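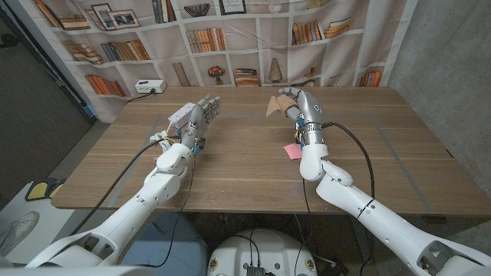 Ticket 1144: Nudex hand pair, thumb offset and false grasp reports
Status: Open, waiting on vendor
Category: Hardware > End effectors > Trial units
Opened by: Tumaini Sang
Vendor contact: Mwanaisha Rweyemamu, Hemico support

Problem: Gemska (the grasp software that comes with the Nudex trial) reports "object held" when the hand is open and holding nothing. Left hand does it now and then. Right hand does it often enough that I stopped logging each one.

We are deciding whether to buy. The quote from Zeman, the reseller, lists "self-calibrating fingers" and "background-independent grasp detection" as standard. I would like to see either one before we pay for them.

Tried so far:

- Power cycled both hands. No change.
- Reseated the connectors at both wrists. No change.
- Ran self-calibration on the right hand. It passed. The next open-hand check still reported a held object.
- Swapped the left and right config files by mistake, swapped them back. The fault stayed with the right hand both times, so I don't think it's the config.

Reply from Mwanaisha Rweyemamu:
Thanks for the detail. False holds are usually caused by thumb offset. Please update to firmware 2 and run the long calibration, then send the log. We also recommend a plain background while calibrating.

Reply from Tumaini Sang:
Updated, ran it, log attached. The long calibration is 300 cycles and ties up the whole station while it runs, and the quote leaves that out. Result: the offset reads zero on both hands. The false holds are still there. If the offset is zero then it can't be the offset, or else the zero is wrong. Which one does Hemico believe?

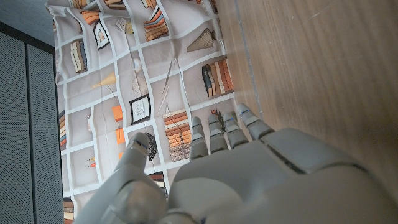

The plain background advice bothers me more than the thumb does. Gemska is sold as not caring what is behind the hand, and our backdrop is staying up for the trial. It's a printed bookshelf on creased cloth, and from the wrist you get book spines between the thumb and the first finger, right where the software looks for an object. The gap itself is easy to see, with the thumb well away from the other fingers. My guess is that Gemska is calling the printed books an object. It's a guess — I can't see inside the detector and the log gives one confidence number with no explanation.

Questions for Hemico, please answer each one:

- Does the hold report use the wrist camera, the finger sensors, or both? The manual says "fused" and stops there.
- Can the camera part be turned off so I can test the fingers alone?
- Was "background-independent" ever tested with a patterned background?

Reply from Mwanaisha Rweyemamu:
It uses both. There is a switch for the camera part but it is not in the public build. I will ask if we can send you one. I don't have the test conditions to hand.

Reply from Tumaini Sang:
Fine, send the build. I'm keeping this open and have told Zeman the order is on hold until I can run the fingers without the camera.

Tags: nudex, gemska, false hold, calibration, pre-purchase

Contact the help desk | Copyright 2026 | Back to top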